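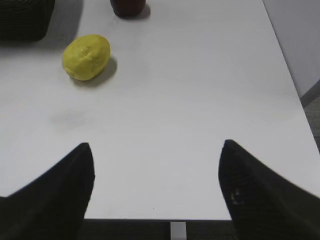
《Zovau 企业概况》 第 45 页

关于 Zovau

Zovau 是一家从事果品分拣、组合装篮与配送的企业,总部及主要作业场所设在 Prudomham。公司为零售商、酒店、会务机构和企业客户提供果篮及散装果品的备货服务,业务范围包括来料验收、分级、装篮、复核、包装与出库。公司现有员工 547 人,其中直接从事分拣与装篮作业的人员占多数。

本页介绍公司的基本情况、作业场所的设置,以及近年来在装篮环节引入自动化设备之后,岗位、工时、培训和劳动保护等方面发生的变化。有关产品规格、报价和配送区域的内容,请参阅“客户服务”栏目。

本页内容最近一次修订于2021年10月8日。

公司沿革

公司成立之初以批发市场的代客分拣为主业,作业全部由人工完成。当时的场地只有一间租用的库房,来料、分拣、装箱在同一条长案上进行,班组按到货时间上工,收工时间并不固定。后来随着酒店客户的增加,果篮业务逐步成为主要收入来源,公司遂将装篮作业从分拣作业中分离出来,单独设立班组,并制定了第一版《装篮作业规程》。

迁入 Prudomham 现址以后,公司陆续完成了冷藏区、分级区和包装区的改造。输送线、自动称重和封箱设备在这一阶段投入使用。这些设备所替代的主要是搬运和计量工作,果品的拿取与摆放仍由人工承担。

装篮是整个流程中最难以机械化的一段。同一只果篮里,既有可以滚动的圆形果品,也有弯曲的长条形果品,还有成串的、稍受力就会脱粒的葡萄。每一种果品需要的力度和角度都不同,前后摆放的次序也有讲究。公司曾两次考察市场上的成套设备,均因只能处理单一规格的果品而未予采购。

Galanis 项目即在此背景下设立。项目的任务是在装篮环节试用带有夹爪的机械臂,由其完成一部分拿取与放置的动作,并由原装篮班组的员工参与设定、示教、观察和验收。

组织与场所

公司在 Prudomham 的场地分为三个区域。一号楼为来料与冷藏区,二号楼为分级、装篮与包装区,Amell 楼为培训与试验用房。Amell 楼原为办公附楼,改造后设有教室、练习间和试验工位,Galanis 项目的日常工作即在该楼进行。

试验工位的陈设力求简单。工位以白色台面为主体,深色编织篮和供练习拿取的果品放在台面上,夹爪在台面上方工作。选用浅色台面,一是便于观察果品的轮廓和位置,二是便于发现残屑和污渍,清洁班组也据此安排擦拭。台面上物品的摆放由当班员工依照练习单确定,每次练习的种类和位置均可不同。

装篮班组、设备维护班组和培训室在项目中各有分工。装篮班组提供作业经验,决定什么样的摆放算合格;设备维护班组负责夹爪、线缆和支架的检查与更换;培训室负责编写练习单、登记结果并组织评议。三方每两周召开一次碰头会,会议记录在员工休息区张贴,任何员工都可以在记录后附上书面意见。

项目由作业改进部主任 Cengiz Kırmızıgül 负责。他在公司先后担任过夜班分拣员、装篮班组长和规程编审员,第二版和第三版《装篮作业规程》均由其主持修订。

我们如何看待自动化

公司对自动化设备的引入持审慎态度。设备的采购与试用须先回答两个问题:它改变了谁的工作,以及受影响的员工在改变之后做什么。凡不能以书面形式回答这两个问题的方案,管理层不予审议。

在装篮环节,长期困扰员工的是重复动作带来的劳损。一名装篮员在节前高峰期间,需要反复地伸手、抓取、翻腕、放下,肩部和手腕的负担集中,轮休也难以完全缓解。葡萄等成串果品的拿取尤其费力,员工须以指尖托住果梗,同时避免碰触果粒,保持这一姿势的时间往往比看上去要长。Galanis 项目立项时,正是将这类动作列为优先研究的对象。

葡萄的外观也是客户最在意的内容之一。果粒表面的果霜一经擦拭便不能复原,完整的果霜通常被视为新鲜和少经触碰的标志。规程因此要求装篮时尽可能减少接触面积,放入篮中以后不再调整。对于人工装篮,这一要求依靠经验来实现;对于机械臂,则须将经验逐条转写为可以执行的动作,例如从何处接近、在何种高度松开、松开后沿哪一方向退出。

这一转写的过程由装篮员主导。项目组最初曾设想由外部工程人员观察作业之后编写动作,试行后发现,许多关键的判断在旁观者眼中并不明显。一位有多年经验的装篮员在放下一串葡萄之前,会先让果串末端轻触篮底,再顺势放平,这个动作前后极短,观察记录里没有出现过。后来项目组改由装篮员亲自操作示教装置,工程人员在旁记录和提问,进展才趋于平稳。

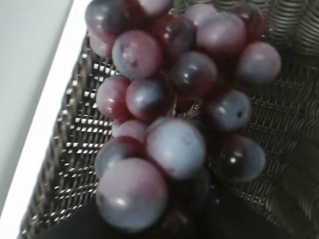

岗位的变化

自动化试用以来,公司对装篮班组的岗位设置作了如下调整。

一、装篮员。继续承担果篮的实际装配,负责礼品级果篮、定制果篮和所有需要现场判断的订单。装篮员的岗位等级和计酬方式保持原状,计件部分不因设备参与而下调。

二、示教员。由装篮员自愿报名、经培训后担任,负责操作示教装置,向机械臂示范拿取与放置的动作,并在每次练习之后填写评语。示教员按岗位等级上浮一级计酬,每周示教时间设有上限,其余时间回到装篮班组工作,以免与实际作业脱节。

三、工位观察员。负责在机械臂动作期间看守工位,发现异常时按下停止按钮,并负责台面、篮具和果品的归位。该岗位对体力要求较低,优先安排因劳损或其他健康原因需要调整工作的员工。

四、复核员。原有岗位,职责扩大。除复核人工装篮的成品以外,还参与评定试验工位的装篮结果,评定标准与人工装篮完全相同。

上述岗位之间可以相互转换。员工提出转岗申请后,由班组长与培训室共同安排跟岗,跟岗期满由本人决定是否留任。公司不以设备试用为由解除任何员工的劳动关系,这一承诺已写入与员工代表签订的书面协议,协议全文可在人事部门查阅。

需要说明的是,岗位调整并未得到所有员工的一致赞同。部分员工认为,示教工作使多年积累的手艺变得可以复制,而由此产生的收益如何分配尚不清楚。员工代表在七月的协商会议上正式提出了这一问题。公司的答复是设立示教津贴,并承诺由示教员署名的动作在公司内部每一次启用时,均在登记簿上注明示教者姓名。员工代表接受了津贴安排,对登记方式保留意见,双方仍在继续商谈。

练习与示教

示教员的培训在 Amell 楼进行,课程分为课堂讲授和工位练习。课堂部分讲解夹爪的基本构造、活动范围、停止装置的使用以及常见的异常情形。工位练习从单件果品开始,逐步过渡到多种果品混合装篮。

初级练习一般使用仿真果品。仿真果品不会因反复拿取而损坏,形状和位置也便于重复设定,适合初学者熟悉操作手感。以基础练习单为例,编织篮置于台面中间,苹果、柠檬、香蕉、芒果等仿真果品分放在篮子周围,学员操作夹爪拿起指定的一件,移至篮子上方后放入。练习单并不规定唯一的路线,学员可以自行选择从哪一侧接近,只须在评语中写明理由。

成串的仿真葡萄安排在基础练习的后段。夹持的位置一般选在果梗附近,果串的其余部分自然下垂,移动时须留出足够的高度,以免末端碰到台面或篮沿。

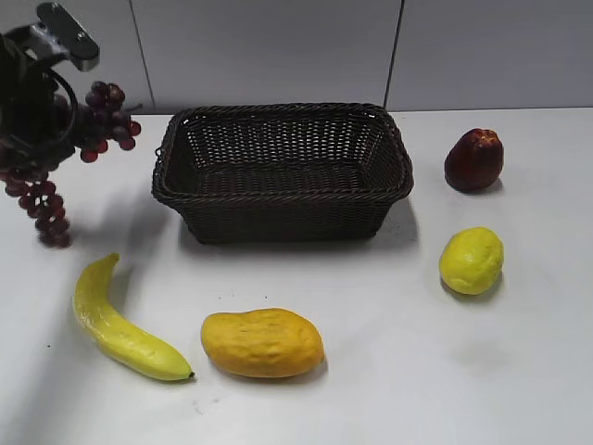 学员在这一阶段容易犯的错误是移动过快,果串晃动之后再匆忙放下,结果一部分落在篮外。教员通常要求学员在篮子上方停顿,待晃动减弱以后再下降。停顿的长短没有硬性规定,由学员根据果串的情况判断。这一判断力正是公司希望由装篮员带入示教工作的内容。

每次练习均有登记。登记的内容包括练习单编号、所用果品、学员姓名、结果和评语,其中评语为必填项,并且不得只写“合格”或“不合格”。培训室在整理评语时发现,措辞越具体,对后续改进越有帮助。“接近时左侧偏低,碰到香蕉后果串转了方向”这样的一句话,往往比一组数值更能说明问题。公司为此在教室里配备了词汇对照表,帮助母语不同的员工用各自熟悉的语言填写,再由培训室统一译出。

自项目设立以来,已登记的练习共 1,847 次,其中大约 683 次由装篮班组员工在正常工时内完成,其余由培训室教员和维护班组完成。登记结果每季度向全体员工公布,未能完成的练习与完成的练习一并列入,并附简要原因。

完成初级练习的学员可以申请进入中级阶段。中级阶段使用实际果品,练习时间较短,果品在练习结束后由复核员检查,品相不符合销售要求的转作他用,不进入客户订单。

工时与排班

试用自动化设备以前,装篮班组在节前高峰期间实行延长班次,连续数周的加班较为常见。公司与员工代表协商以后,将试验工位的使用时间固定安排在日班,夜班不启用机械臂。这样安排的主要考虑是,机械臂动作期间必须有观察员在场,而夜班人手本已偏紧,不宜再增加看守任务。

排班表提前公布,示教员和观察员的班次单独标注。员工在示教或观察岗位上的时间计入正常工时,培训时间亦同。为防止长时间注视工位造成疲劳,观察员实行定时轮换,轮换间隙安排归位、擦拭等走动性的工作。

由于试验工位目前仅承担练习和小批量的标准果篮,其对总产量的影响有限。公司在对外宣传中不使用“无人装篮”“全自动”等说法,也要求合作方遵守这一约定。客户收到的果篮,无论由谁或由何种方式装配,出库前均经人工复核。

安全与劳动保护

夹爪与人员共处一个房间,安全规定因此较一般设备更为严格。主要条款如下:

机械臂通电期间,除当班示教员和观察员以外,其他人员不得进入标线以内。

归位果品、调整篮具和擦拭台面,须在机械臂停止并锁定之后进行。夹爪处于张开状态、没有夹持物品,并不等同于设备已经停止,进入标线前必须以指示灯和锁定开关为准。

员工在工位附近作业时须束紧袖口,摘除手链、工牌挂绳等可能被勾挂的物品。

任何员工都有权在认为必要时按下停止按钮,事后无须证明当时确有危险。停止之后的重新启动由观察员与示教员共同确认。

夹爪表面出现磨损、线缆护套出现裂纹或支架螺钉松动时,由维护班组登记并评估。评估完成以前是否继续使用,由维护班组决定,生产部门不得干预。

每班开始以前,观察员须完成工位检查。检查从台面开始,依次为篮具、果品、夹爪和停止装置。台面上的浅痕和污迹也在检查之列,能够擦除的当即擦除,不能擦除的记录位置,以便示教员在比对影像时将其与果品的阴影区分开来。光源的方向同样需要记录,果品和篮具在台面上投下的影子会随之变化,初学的示教员有时会据此误判距离。

影像与隐私

试验工位装有摄像装置,一部分固定在工位旁边或上方,一部分安装在机械臂前端,随夹爪一同移动。安装在前端的装置所拍摄的画面能够显示夹爪与果品之间的相对位置,示教员在复看时多以此为依据。

摄像装置的用途在员工协议中有明确限定。影像用于示教、复看、维护和安全分析,不用于考勤、绩效评定或纪律处分。画面中如有员工的面部或其他可识别的内容,由培训室在归档以前作遮盖处理。员工可以书面申请查看与本人有关的影像,培训室在收到申请后安排专门时间陪同查看。

影像的保存期限按用途确定,期满删除。需要延长保存的,须征得相关员工同意。对外使用的影像,包括本页所载各图,均经作业改进部审核后发布。

复看会是影像的主要使用场合。会上播放若干练习片段,由示教员先行讲解,然后由其他装篮员提出看法。讨论通常围绕极小的动作展开:夹爪应当在距离果品多远处开始减速,两指张开的幅度是否过大,从右侧接近时是否会挡住后方的物品。公司注意到,一些平时很少在会议上发言的员工在复看会上相当活跃,他们对果品的了解在这里得到了直接的运用。复看会的座位不分职级,主持人由与会者轮流担任。
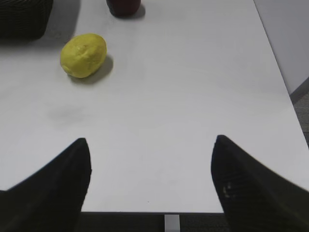 图:Amell 楼试验工位。夹爪呈张开状态,前方台面上为黄色椭圆形物件,后方左侧为深色编织篮。

员工培训与发展

公司的培训面向全体员工开放,不限于装篮班组。现行课程包括果品知识、规程讲解、设备基础、劳动保护和书面表达。书面表达一课最初只为示教员填写评语而设,后来应包装班组和来料班组的要求扩大了名额,讲授内容也由评语扩展到交接记录和意见书的写作。

设备基础课由维护班组的资深技工讲授,学员在教员指导下拆装夹爪部件,了解各部件的作用和常见故障。结业以后,学员可以申请在维护班组跟岗。部分装篮员通过这一途径转入维护工作,他们熟悉作业节奏,知道在一天当中的什么时候停机对班组影响较小,这一点对检修计划的制定很有帮助。

对于临近退休的员工,公司设有经验记录计划。参加者与培训室人员共同整理个人的作业方法,形成文字和影像资料,版权和署名归参加者与公司共有。记录的内容不限于可以由机械臂完成的动作,挑选篮具、搭配颜色、与客户沟通定制要求等,都在记录之列。

与客户和供应方的关系

公司在引入自动化设备的过程中,向主要客户作了书面说明,列明试用的范围、复核的方式和投诉的途径。客户如果要求其订单全部由人工装篮,可以在下单时注明,公司不为此加收费用。目前提出这一要求的主要是定制礼篮的客户,其理由多与摆放的个性化有关。

篮具供应方也参与了部分工作。编织篮的边沿高度、提环位置和编织松紧,对人工装篮影响不大,对夹爪的进出却有明显影响。公司与供应方商定,在不改变外观和结实程度的前提下,逐步统一篮沿的高度公差。供应方的编织工人曾到 Amell 楼参观,看过练习之后,就篮沿收口的做法提出了建议,其中的一项已经纳入采购规格。

果品供应方主要关注损耗。公司定期向其通报各环节的损耗情况,试验工位单独列项,不与人工装篮合并计算。

现阶段的局限

公司认为有必要如实说明试用工作的局限。

第一,夹爪对果品品种的适应程度差别较大。形状规则、表皮结实的果品较易处理,柔软、易损或形状变化大的果品仍以人工为主。

第二,台面上的物品一旦相互靠得过近或部分遮挡,拿取的次序就需要由示教员预先安排。实际作业中的果品来料多为堆放,与练习时分开摆放的情形尚有距离。

第三,篮内的美观程度难以用规则完整表达。复核员在评定时经常指出,某一篮果品位置无误,重量也符合要求,但看上去不协调。这类意见目前只能逐篮记录,尚未找到系统的处理办法。

第四,劳损的改善需要较长时间才能评估。公司委托职业健康顾问对装篮班组进行跟踪问询,结论形成以前,不就设备对员工健康的作用作任何宣称。

下一步工作

在下一阶段,Galanis 项目将继续以练习和小批量试装为主,暂不扩大试验工位的数量。工作重点包括:增加实际果品在练习中的比例;改进示教装置的手柄,使其适合不同手型的员工;完善观察员的轮换办法;与员工代表就示教动作的登记方式达成一致。

作业改进部还将着手修订《装篮作业规程》。新版规程拟将人工装篮与机械臂装篮写入同一文本,使用同一套术语和评定标准,初稿完成后先交装篮班组逐条讨论,再提交管理层审议。Cengiz Kırmızıgül 担任编审组召集人,编审组成员中装篮班组的人数不少于半数。

参观与联系

Amell 楼接受学校、同业机构和客户的预约参观。参观内容包括教室、练习间和试验工位,实际作业区不对外开放。参观者须遵守标线以外观看的规定,未经许可不得拍摄员工。团体参观请由领队提前向作业改进部提交人员名单和参观目的,部门将在确认接待时间后书面回复。

求职者请参阅“加入我们”栏目。装篮员岗位常年接受报名,不要求具备设备操作经验,入职后由班组安排带教。示教员岗位仅面向在职员工,不对外招聘。

对本页内容有疑问或更正意见的,请致函 Zovau 作业改进部,信封上注明“企业概况”字样。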